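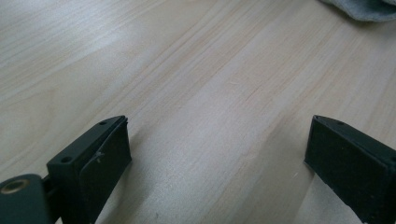

The table on Wednesday, with the gray cloth still up in the corner.

Home Recipes House Garden About

By Tín Khương
Posted in House, July

I have been meaning to write about this table for ages. We bought it secondhand from a lady over in Stamlow, and I drove it home at 5:30 in the evening with the legs poking out between the front seats (my poor neck!). It is such a pale wood, almost creamy in places, and the grain goes wandering across it in long wavy lines that look a bit like a stream when the light comes in from the side.

My rule is that it gets cleared after supper, every night, even if the mail just moves to a chair. Then I go over it with a soft cloth, following the grain – my mother always did hers that way and I never thought to ask her why. I still miss a speck here and there.

Next I want to try the wax my cousin swears by, though I may do the underside first, just in case.

Recent posts
The Zoden shelf, finally up
21 jars and no lids
Soup for 9
Painting the back step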